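Vivasum teleoperation study: progress report to Mirkura
Prepared by Tolera Kumsa, 13/05/2020
Grant period from February

1. Work done

Demonstrations were recorded for 2 task families, both driven by remote control with the wrist camera running. The first is placing a long tool in a slot on a mounting board; the second is work on cabling inside a desktop computer tower.
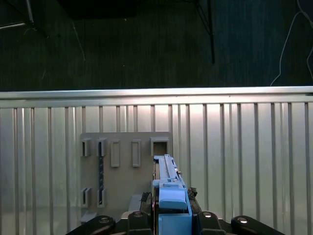
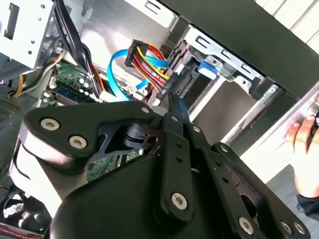
2. Data collected

The set stands at 474 demonstrations against a target of 1,480. Of these, 12 were rejected at review, mostly for dropped joystick input, and are not in the total. Labelling is up to date. Each operator now does a short warm-up before recording - this has made the early runs of a session more usable.

3. Problems

Slot alignment is slow. Operators tend to stop short of the opening and correct in small steps, and the trained policy copies the pauses. Inside the tower, the gripper hides much of the motherboard from the wrist view, so a second fixed view is being tested. The Dredell controller adds a delay on long sessions and has to be restarted.

4. Next period

- Trim pauses from the slot recordings and retrain.
- Continue tower recordings with both views.
- Replace the Dredell controller if the delay remains after the firmware update.

Spending is within the agreed budget. No change to the end date is requested.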